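**Subject: Re: [mending] Elastic cuffs on the khaki work jackets and trousers**

Sandamali Majumder wrote:

> I have the same problem as last November. The elastic at the hems has gone slack on several pieces and I don't know whether to unpick the whole casing or cut the cuff off and sew on a new one. The old notes say "stretch and stitch" and nothing else. Also, where do finished pieces go? Mine came back from the last round folded in with the unmended ones.
>
> Sandamali

Sandamali,

Don't cut the cuff off. On this type the elastic is caught in the stitching, so you lose cloth if you cut and the leg or sleeve ends up short. Check the ruching first. If the puckers are small and evenly spaced, the elastic is still good and the piece needs no work there. If they are wide and irregular in one stretch, the elastic has broken or pulled free at that point.
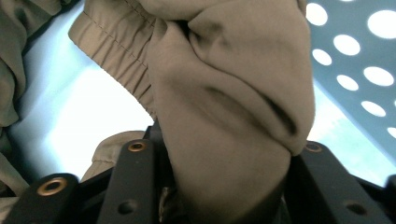 *Gathered cuff with a straight line of topstitching along it.*

Even puckers like these I leave alone. For a cuff that does need new elastic:

1. Unpick the topstitching for 2 inches only, next to the seam.
2. Pin the new elastic to the old end before you draw the old one out. With the Kakness elastic, cut it slightly shorter than the old piece measured at rest - it relaxes after the first wash.
3. Overlap the ends, zigzag across, and let the cuff close over the join.
4. Stretch the cuff flat and restitch the opening on the original needle holes. I use the Westerico thread, shade 108. It dries a little darker than the cloth but the difference is not visible when worn.

Do not iron the cuff afterward. Press the body of the garment if you want to, and stop short of the gathers.

On your second question, the sorting is by basket. Olive and khaki pieces go in the light blue plastic basket with the round holes in the sides. Drop them in loose. Folding puts a hard crease across the elastic, and the creases in the body of the cloth come out on a hanger anyway. Pin the ticket to the collar or waistband, never to the cuff, and write the lot number on it. Yours is 2777.

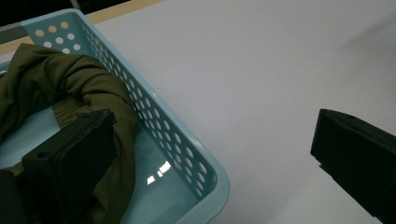 ## Supplies

- Elastic: one 400-yard spool left, shelf under the window. Please don't open the Indden one, it is a different width.
- Thread 108: two cones, one partly used.
- Seam rippers: bring your own. The Mofokeng ones lose their points quickly.

If a cuff has already been cut off, set it aside with the garment and I will see if the casing can be rebuilt.

Tshepo Botha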